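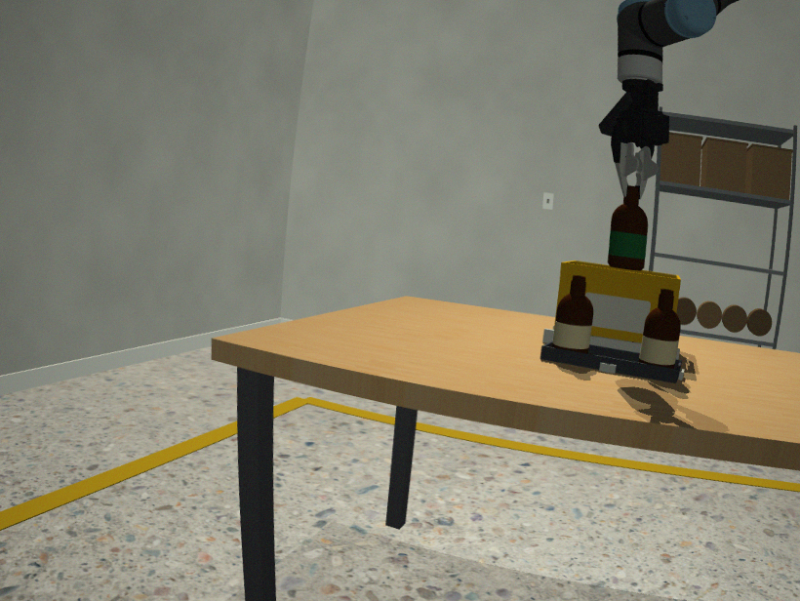 Mestura is a small company that makes vinegar and fruit syrup, and we are looking for people who want to taste with us. From May we will hold a series of tasting evenings in our house in Holtilholm, and for this we need 30 persons who are not experts. We want to hear what normal people think when they put vinegar on a salad or mix a syrup with cold water. All samples are poured from dark brown bottles, like the ones with the yellow box, so the color of the liquid will not tell you which recipe you have. You will get a small glass, a spoon, bread, water and a sheet of paper where you write your opinion.

Who can take part

You are 18 years or older. You live near enough to come four times, because we want the same group for all the evenings. You do not smoke, or you can stay without smoking from lunch until the tasting is finished. You have no allergy to apples, grapes, nuts or sulfites. If you are pregnant or you take medicine for the stomach, please ask your doctor first. Knowledge about food is not needed. People who work for a producer of vinegar, wine or juice can unfortunately not be accepted.

What you will do

Every evening starts at 6:30 p.m. and takes two hours with a break. You taste eight samples, one after the other, and you give points for smell, sourness, sweetness and how long the taste stays. Please do not wear perfume and do not drink coffee in the hour before. Talking about the samples is allowed only after all the papers are collected. On the last evening we eat together, and there you can bring one guest.

What you receive

We pay 124 euros for the complete series, after the fourth evening, by bank transfer. Who misses one evening can still receive a part of the money. Travel by bus is paid extra when you keep the tickets. Everybody also takes home a bottle of the recipe which got the most points.

How to apply

Write a short letter or e-mail to Damián Itura's office at Mestura, Pilliten 174, Holtilholm. Tell us your name, your age, if you have allergies, and which vinegar you use at home. Your answers stay with us and are deleted when the series is finished. We answer to every application, also when the group is already full.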